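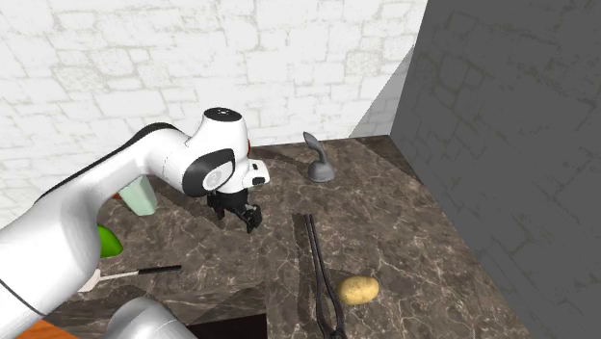 Murdo Guthrie thinks the simulated cell is the best thing Drevau has ever built, and he will happily tell you why. "We zero the arm in sim every morning, joint by joint - and I still love watching it!" he says.

His favorite job is the wrist. After 2,506 simulated picks he reloads the joint limits, checks the finger spacing and runs 80 slow closes with the gripper empty. Only then do the groceries come back into play.

"If the fingers close a hair late, I go straight to the contact settings," he says. "Friction first, then grip force." 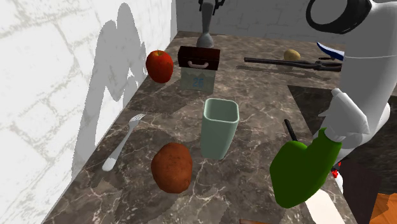 The arm at work over the marble counter in the Drevau kitchen cell.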